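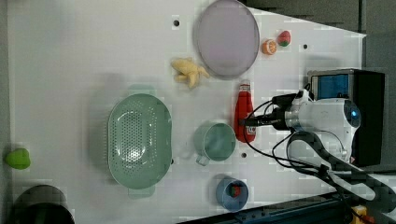 Section 4: Living With the Kirnell Table Cell

June
By Kátia Rocha, revised with Li-hua Lam

You have read Sections 1 through 3, or you have said you did and initialed the sheet. Either way the arm is bolted down, the cables are in, and the blue light comes on. This section covers the daily routine at the Quintanilla site and the parts of your job that have moved since Lurnano decided tray setting could be done by a machine. The arm learns on toy food and kitchenware. It graduates to real trays when Lurnano says so, and we will hear about it the way we hear about everything, on the notice board by the time clock.

4.1 Before the shift

1. Sign in on the wall tablet with your own badge. The badge on the string belongs to visitors and has already completed 31 shifts, which payroll would like to discuss.
2. Wipe the tabletop with the gray cloth. Spray goes on the cloth, never on the table. The table has holes in it and there are things under the holes.
3. Press both stop buttons, one after the other, and check that the tablet reports each of them. If it reports only one, leave the cell off and call maintenance.
4. Pull up the day's object list and set out what it asks for. The list says which objects. It does not say how neatly, and you are not being graded on it.
5. Stand behind the yellow tape and press Start.

Note: The old tray crew will want to line things up. Please resist. Years of setting cutlery square to the edge are a fine thing in a person, but an arm trained on tidy tables falls to pieces at the first messy one.

4.2 Watching it pick

Your title on the new roster is Cell Attendant. The duties are to watch, to write down what goes wrong, and to put things back. Several of you have pointed out that this is less work than before and more tiring. Li-hua raised it with Lurnano, and attendants now swap out after 2 hours instead of at lunch.

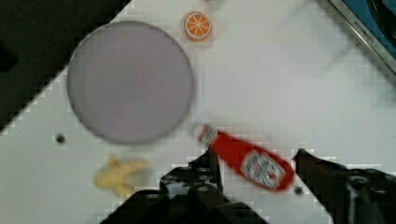

Picks are logged from the moment the fingers settle on either side of an object, and the attendant's job at that moment is to keep still and keep quiet. The tablet shows you the wrist view, and you should learn to read it, blur and all. With the ketchup bottle on its side between the open fingers, as it is here, check which way the cap points before you decide the arm has gone wrong. It is allowed to approach a bottle from an angle you would never use. Call a miss only when the fingers have closed and come up with nothing, or have come up with something that isn't on the list.

6. For a clean pick, do nothing. The system logs it.
7. For a miss, press Mark and choose a reason. "Being stupid" was removed from the reasons after the first week, when it made up most of the data.
8. For a dropped object, press Pause, wait for the arm to park, and only then reach in.
9. Put the object back on the table, anywhere you like, and press Resume.

CAUTION: Paused and parked are two different things. A paused arm may still finish the move it was making. Keep your hands behind the tape until the tablet says PARKED in capital letters.

CAUTION: Do not help. If the arm is a finger's width off, let it be off. A nudge from you gets logged as a success, and the arm then goes through life expecting to be nudged.

4.3 Error codes you will meet

427 - The wrist camera has lost its picture. Park the arm and check that the cable loop has not caught on anything. Do not tape it. Someone taped it.

117 - The object list and the table disagree. Usually something has rolled away or gone home in a pocket. Look on the floor first.

Any other code goes to the Gondia help line. They are pleasant and will ask whether you have restarted it. Restart it before you call so that you can say yes.

4.4 End of shift

10. Press Park, then Stop, and wait for the tablet to go dark.
11. Put the objects back in the bin. The toys are not to be used as place holders in the staff refrigerator.
12. Fill in the handover sheet on paper. The tablet has a handover screen too, and you may fill that in if you enjoy typing on glass with gloves on.
13. Write down anything odd, even if it didn't stop the work. Half of what got fixed this spring came from remarks in the margin.

Note on hours: Time spent waiting on a restart is working time. Put it on your sheet. If your supervisor crosses it out, bring the sheet to Kátia, who has a pen of her own.

For changing the gripper fingers, see Section 5. Attendants who have not done the Section 5 training should leave the fingers alone, including the one that squeaks.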